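Floor levels under refrigerated storage: revised guidance for Plandden and Voyle

Members' newsletter, technical notes, 7 April 2021 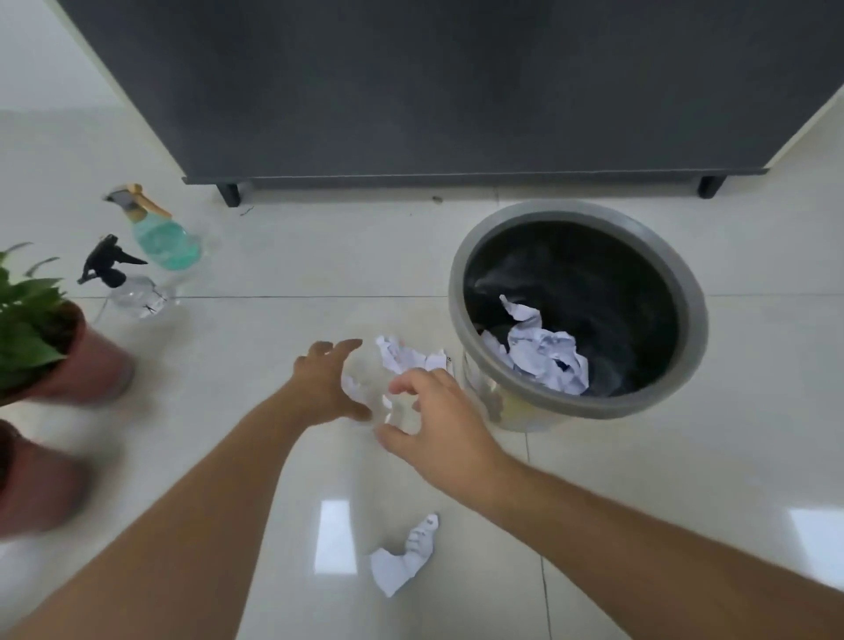 Why the guidance has changed

The January inspection round covered 82 upright cabinets at the Plandden and Voyle stores. Eight were out of level by more than the permitted amount. On two of these the door failed to close under its own weight from the half-open position, and the compressor was running well beyond its normal duty cycle. The previous note asked for a level check at installation only. It did not deal with later movement, and it is withdrawn.

Cause of the fault

Most of the movement was traced to the feet. A cabinet carries its full load on a few small points of contact. On a tiled floor each point bears on a single tile, and a tile with a void in the adhesive beneath it will settle or crack under a steady load. The tile next to it may stay where it is. The result is a cabinet that leans by a small amount, usually towards one front corner, with no visible damage to the floor.

A smaller group had been moved for cleaning and put back with a foot across a grout joint. Grout is softer than tile and wears away under vibration. Where a foot has to stand near a joint, it should be moved fully on to one side or fitted with a spreader plate.

Permitted tolerance

Side to side, the cabinet should be level to within 2 mm across its width. Front to back, a slight fall towards the rear is acceptable and helps the door to close. A fall towards the front is not acceptable in any amount.

Measurements are taken on the cabinet floor inside, with the lower shelf removed. The top panel is not a reliable surface, as it is pressed thin and may be bowed.

Method of adjustment

Empty the lower two shelves before turning any foot. Take the weight off the corner with a lifting bar and a timber pad. Turn the foot by hand or with the flat spanner supplied, then lower the cabinet and wait several minutes before reading the level again. Adjust one corner at a time. Lock nuts are tightened last.

Feet should not be wound out to more than two thirds of their thread. If more height is needed, use a spreader plate of the correct thickness. Folded card, offcuts of vinyl and coins were all found in January and should be removed.

Clearance and cleaning

The gap beneath the cabinet must be kept open. It is part of the air path for the condenser on all Honine models and on the older Vuvik units. Plinth strips fitted for appearance should come off unless they are of the slotted type. Sweep under the base weekly with a flat brush. Wet mopping is done with the mop well wrung out, and standing water near the feet is wiped up at once.

Records

Level readings are now taken twice a year and entered on form 222. The old installation sheet should be kept on file with it. Spreader plates are held at the Plandden store and can be drawn on the usual parts request.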